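The Handover
Print this page | E-mail this page

The reading room at Bistport opened in January, in the old ticket office beside the ferry ramp. Mudano paid for the shelves and the paint. The company made housings for kitchen appliances at its plant in Koltham, and it had money set aside for what the annual report called neighbors.

I wrote the annual report. I also wrote the speech for the opening, the press release, and the small card that went under the glass by the door. The card said that 54 books in braille had been given to the people of Bistport. It did not say that a braille novel can take up a whole shelf, or that half of our 54 books were parts of the same 2 novels.

The director read the speech well. She thanked the ferry company for the room. People clapped, and then they ate the sandwiches.

A man stood by the shelves the whole time with his coat on. He had taken down a volume and was reading it standing up, one hand moving and the other holding the spine against his chest. I waited until he stopped and asked if I could get him anything.

"Where's volume seven?" he said.

I looked. There was a six and there was an eight.

"It must be in another box," I said.

"Is there another box?"

I said I would find out. I wrote it on the back of my copy of the speech. He put the book back in its place without having to feel for it and went out to catch the 4:29.

On Monday's pile, as we called whatever was left over from an event, there was the press release to send and the photographs to pick. I sent the release. I called Griffiths, the bindery that had supplied the books, and got a recording. I called again the next morning. A woman there told me volume seven had been left off the order. Someone had typed 12 volumes in one column and 11 in the other, and they had gone with the lower number.

"Who typed it?" I asked.

She read me the initials. They were mine.

I could have put it through as an expense and said nothing. It was not much money. I walked down to the director's office and told her anyway, and she signed the form while she was on the phone with someone else. She covered the receiver and asked whether the newspaper had used the picture. I said they had. She nodded and went back to her call.

The company newsletter came out the week after. The reading room got half of page two.

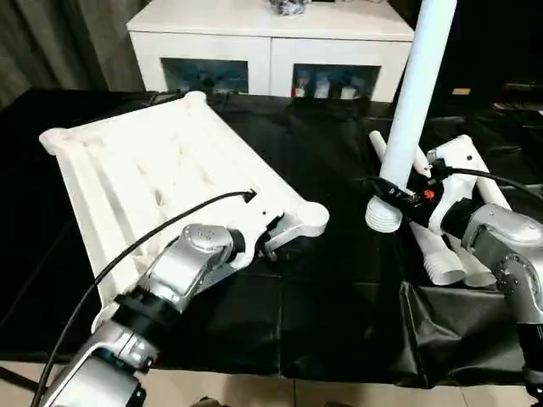 White molded frame and gripper arm.

Volume seven came in a brown carton with nothing else in it. I took it down on the bus at lunchtime. The room was open and the heater was on. The man was at the table by the window with volume nine.

"You skipped one," I said.

"I got tired of waiting. Somebody's dead and I don't know how."

I put the book on the table next to his hand. He found the edge of it, then the label, and he closed the one he was reading.

"Don't tell me," he said.

I told him I hadn't read it. He was already on the first page. I stayed until the heater clicked off, then turned it on again for him and went out to wait for the bus.

Contact us | Copyright, all rights reserved | Back to top

This site uses cookies. By continuing to browse you accept their use.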